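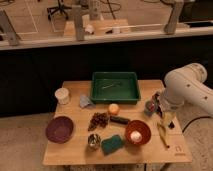 Table by the black partition, green tray at the back.

June, notebook, 4 pm

Okay, back on the rookie receiver model, which I've been calling Plorkum since the first spreadsheet and am not renaming now. Picking up from where I left it before lunch: the college table finally loads without choking, 1,178 receiver seasons after I threw out the duplicates. Most of the duplicates were transfers. A guy plays two years at one school, moves, and the source lists his last season under both, so he looked like a monster with twice the catches. I had one of those sitting in my top ten all last week and was quite pleased with myself for finding a sleeper. Sigh.

What I changed today:

Breakout age now counts from the start of the season instead of the end. Sounds tiny, moves a lot of people! Anyone with a fall birthday drops a bit under a year younger in the old version versus the new one, and the late bloomers don't get punished quite so hard.

Target share is per game played, no longer per team game. If a kid missed five weeks with a hamstring I want to know what he did when he was on the field. I'll deal with the injury part as its own column (it's still blank, don't use it).

Took the combine forty out of the main score completely. I know, I know. It's still in the sheet under Extras and anybody who wants it can weight it back in. With it out, the ranking looked better against the older classes, mostly in the middle rounds. The first-rounders hardly budged either way.

Then I reran the simulation, 1,000 seasons per player, same seed as before so we can compare. Took long enough that I made a sandwich and ate it. The ceiling numbers came down for nearly everybody, and I think that's right, the old ones had too many rookies finishing as top-12 receivers and anyone who has ever drafted a rookie in the fourth round knows how that usually goes.

Still bugging me: small-school guys. The strength-of-schedule adjustment (Detero, the script, in the shared folder) hits them so hard that a receiver with a huge share at a small program ends up below a third option at a big one. I tried halving it and then the list filled up with names I'd never heard of, so halving is too much. Somewhere in between. I'll try a sliding version where the penalty fades with each extra season of production.

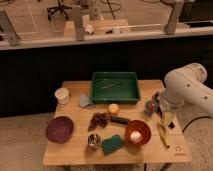

Same table, with the orange fruit in front of the tray.

5:30 pm

Sliding version is in. Better! Four small-school receivers moved into the top 30 and I've watched film on 3 of them, and wouldn't be embarrassed by any of those. The other one I have no film for at all, only a highlight reel, and everybody looks great in a highlight reel.

Mock draft in the Tosa league is 14 teams with superflex, so whoever exports the rankings, please use the superflex tab. Last time the plain tab went out and I took a tight end at a spot I would rather not discuss. The Amato league is still plain one-quarterback and can keep the old file until I've checked the new tiers.

To do next:
fill the injury column
tight ends through the same duplicate check
ask in the channel if anyone has a cleaner source for routes run, mine stops partway through two seasons back
rename the tabs so the superflex one comes first

Saved everything as version 4. Version 3 is still there, leave it alone for now, I want to compare the running backs before it goes.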